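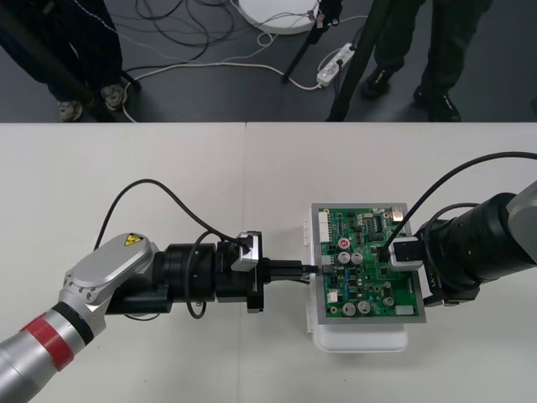

Trevor Tape Echo
by Parkley

$571, free shipping in the lower 48
In stock, ships from Sketia

We use cookies to keep your cart working and to see which pages people read. Accept | Manage settings

I fell for slapback before I knew the word for it. My older cousin had a box of hand-me-down rockabilly singles, and I'd sit on the carpet with my ear against the speaker trying to work out how the singer could be in two places at once. There was the voice, and then right on its heels there was the voice again, a little darker and a little softer. I thought it was a really good room. It was a tape machine, of course, with a few inches between one head and the next, and I've been trying to get that sound at home ever since!

So the Trevor is my tape echo. Real tape, real motor, real heads. You plug a guitar in one side and an amp in the other, and you're off (vocals too, with the right cable, I'll get to that). It does one kind of thing, and I spent far too long making sure it does it the way I remember from that carpet.

What it sounds like

Short and round. The repeats lose a bit of treble every time they come back, so they tuck in behind your playing and leave the front of the note alone. If you pick hard, the tape squashes a touch and gets hairy. If you pick soft, it's almost polite. I like it best on an archtop with the neck pickup, boom-chick stuff, with one repeat and the echo level a hair under the dry level. My second favorite is a cheap harmonica mic going straight in the front, and that one surprised me.

The shortest setting gives you that doubled, nervous sort of sound, nearly a reverb. From there you can open it up to 273 milliseconds at the slowest motor speed, long enough for ballads and a little twang-and-wait surf playing. If you want echoes that trail off for a week, a digital pedal will make you happier and cost you less.

There's a playlist of demos on my Vikimeo page, all recorded with one microphone and no fixing afterward. Please forgive the singing.

The controls

Level sets how loud the echo is. All the way down you have a nice preamp and nothing else, and plenty of people leave it like that for half the set.

Repeats goes from a single slap up to runaway howl. It starts to feed back at around three o'clock on the knob, a bit earlier when the tape is fresh.

Speed is the motor. You can turn it while you play and get a big seasick swoop, and yes, I do this more than a grown person should.

Drive is how hard you hit the tape. I keep mine just under halfway. With humbuckers you may want less.

The footswitch takes the echo out and leaves the preamp in, so your volume won't jump when you step on it. 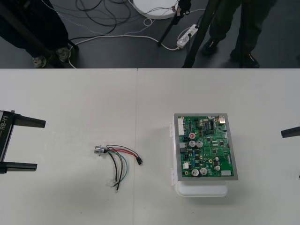
Tape, and looking after it

The tape is a quarter-inch loop in a cartridge that drops in from the top. One comes installed and there's a spare in the box. Most players swap it every few months, going by ear: when the repeats get muddy or you hear a little flutter on held notes, it's time. Replacement loops are on the accessories page.

Wipe the heads with a cotton swab and isopropyl alcohol whenever you change the loop. Let them dry before you put the new one in. Keep the lid shut between gigs, and don't park it on top of a big power transformer or you'll hear the hum.

Warm it up for a few minutes before you record. The motor settles down and the pitch gets steadier. For live playing I just switch it on and go.

The facts and figures

Weight: 11 pounds, with lid
Longest delay: 273 milliseconds
Power cord: 6 feet, detachable
Input: quarter-inch, instrument level
Outputs: quarter-inch mixed, quarter-inch echo only
Lid: latching, with a leather handle
In the box: the Trevor, one installed loop, one spare loop, power cord, dust cover, printed manual

The echo-only output came in with the May batch. I'd had so many emails asking for it that I gave in, and now I use it all the time. Dry guitar in one amp, echo in another across the room... try it, it's a lovely thing. 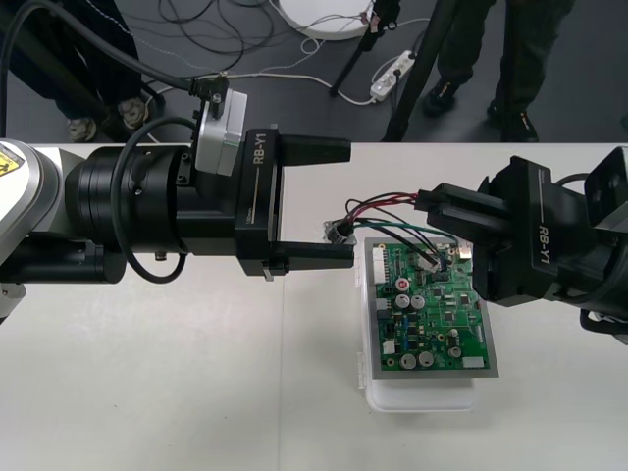 Can I use the Trevor on vocals?

Sure you can, though the input is built for guitar level. You'll want a small mic preamp ahead of it, or a reamp box if you're sending a recorded track from an interface. Keep Drive low to begin with, set Repeats at minimum, and bring Level up until you just miss it when it's gone.

Ordering and returns

I pack orders in the morning and the carrier comes by every Friday, so anything ordered by Thursday night goes out that week. If the Trevor isn't for you, send it back in the original carton within a month and I'll refund what you paid, less the return postage. Motors and heads are covered for two years. Tape loops wear out by design, so those aren't.

Left-over cosmetic seconds turn up on the sale page now and then, usually a scratch on the lid and nothing worse. They go fast.

Contact Parkley | Shipping | Warranty | Manuals
© Parkley, Sketia. All rights reserved. Back to top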